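Feritz Sets Equipment Plan for Butby Parts Room

BUTBY, March – Feritz will buy two robot arms for its parts room in Butby and has put off a decision on a third-party storage system. The plan covers 2 years and includes grippers, spare fingers and training for operators. 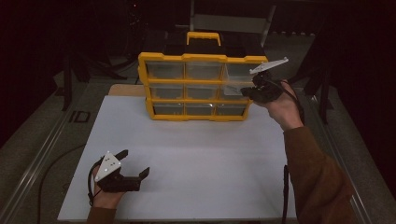 When will the arms be ordered?
The order goes to Olovine in March, once the floor wiring has been signed off.

Small-parts handling takes 85 percent of the budget. The rest is set aside for service and repairs.

"We priced the grippers first and the arms second," said Gyu-bin Pyo, equipment planning manager at Feritz. "Small drawers and small metal parts decide what we need at the end of the arm."
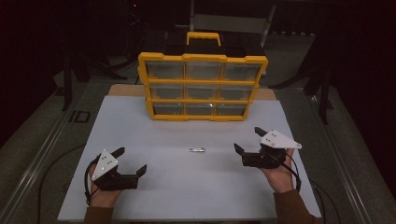 Pyo said quotes from Olovine and Lim were compared over 5 years of running costs, including software fees. Lim will supply the spare fingers.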